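Composting in an apartment, second year

Posted Friday, June 19, 2026

I started saving food scraps last November, when Listhorpe opened a drop-off bin behind the library. We have no yard. The bin is a ten-minute walk away, and it is open 60 hours a week, so there is no good excuse for skipping it.

The first month went badly. I kept everything in a bag under the sink and it smelled by the second day. Now I use 2 tubs with tight lids and keep them in the freezer. Frozen scraps don't smell and don't draw flies. The cost is a shelf that used to hold bread.

Rice is the one I get asked about most. Plain rice is fine in our program. Rice with oil or meat sauce on it goes in the trash – the bin sign is clear on that. Tissues are allowed if they only touched food. I scrape everything before it goes near the dish rack, which also keeps the drain clear.

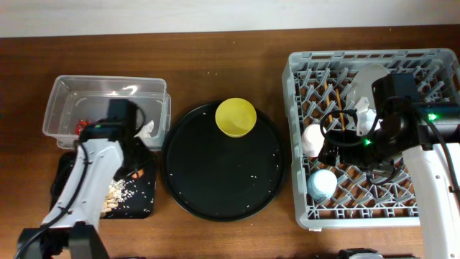
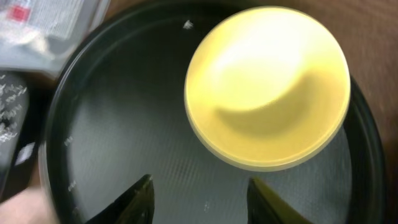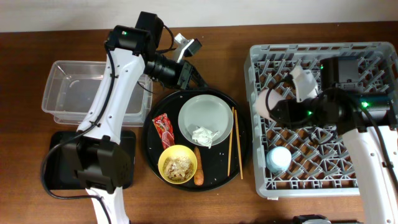
Ambrose wrote in after my last post to say that freezing is more trouble than it's worth, and that a paper bag changed every other day does the same job in a dry climate. That may be so. Our kitchen is humid from May on and paper bags give out at the bottom.

The town newsletter says the bin took in 1,234 pounds over the winter. I would have guessed less. They want to add a second one near the Caltano building, and I hope they do, as the lid on ours is often propped open by Sunday night.

Next I need to find out whether they take corn husks.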